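Print this page
E-mail this article

3. Building and testing the laundry carrier

3.1 Hardware

The carrier was put together in a shared workshop in Bredthorpe and finished at home. Most of the work went into the arms and the mounts for the grippers. Each arm ends in a two-fingered gripper on a green bracket, with a black sensor block fixed on top of the bracket and its cable led away to the outside. An earlier layout ran both cables down the inner side of the arms, where they caught on the load whenever the arms closed. Moving them outward solved this at the cost of a longer cable on each side. The cables were tagged at the same time, as we had twice plugged left into right after taking the brackets off.

The arms are carried on a perforated black base plate. We chose a hole pattern with several diameters so that parts could be shifted without drilling again. In June the whole arm assembly was moved forward to give the grippers enough reach over the front of the plate when the load is on the floor.

The test load was a white plastic laundry basket with a brown rim. It was approached with one gripper at each side, as shown in Figure 1. 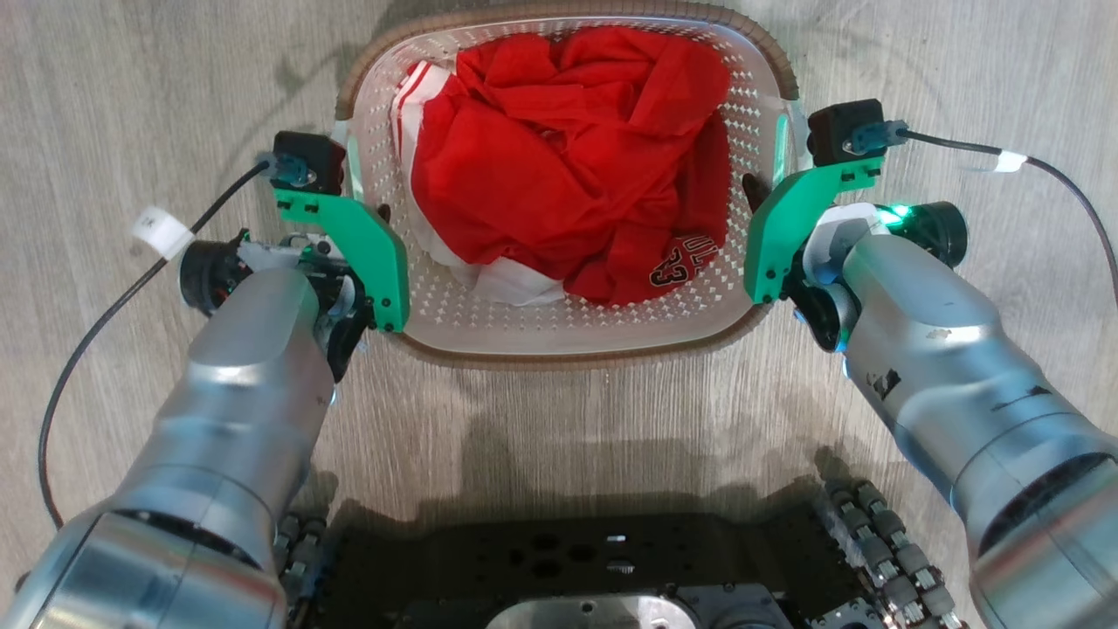
Figure 1. The two grippers at the left and right rims of the basket, seen from the head camera.

Lifting by the rim needs both arms to rise at the same rate. With the first controller, which we bought as the Nowakowski kit and changed very little, the left arm started slightly before the right one. With a light load this made no difference. With a fuller basket the rim tilted and the fingers slid along it. We added a short wait at the start of the lift, during which both grippers close fully and report back before either arm moves.

3.2 Approach to the machine

All runs were made in a room with a front-loading washing machine set between pale green cabinets. The machine and the cabinets have dark strips or edges low down in places, and the floor is light wood-look plank. This contrast proved useful. The path planner, Brinetti, was first tuned on the workshop's gray concrete and had trouble finding the foot of the wall there.

The head camera loses sight of the floor directly ahead when the arms are raised, so the last part of the approach relies on the small cameras at the grippers (Figure 2).

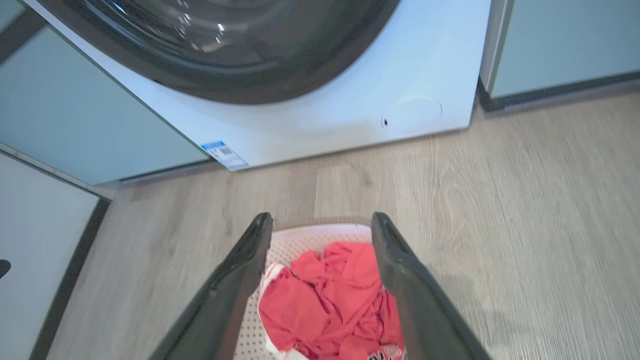 Figure 2. Wrist camera view with the washing machine ahead and the basket between the fingers.

We recorded 149 runs with the final controller. In 11 of them the lift was stopped by the operator, in most cases for uneven height between the two sides. The remaining runs were kept for the timing analysis in Section 4. Wrist images were saved at a low rate to spare the onboard disk, giving some 4,000 usable images after blurred ones were removed.

Zofia Krajewska checked the gripper zero positions before each block of runs. The values drifted very little over the test period, and one correction was made, on 16th September, after a bracket screw had worked loose. Runs recorded before the correction were checked against the later ones and left in the set.

Print this page
E-mail this article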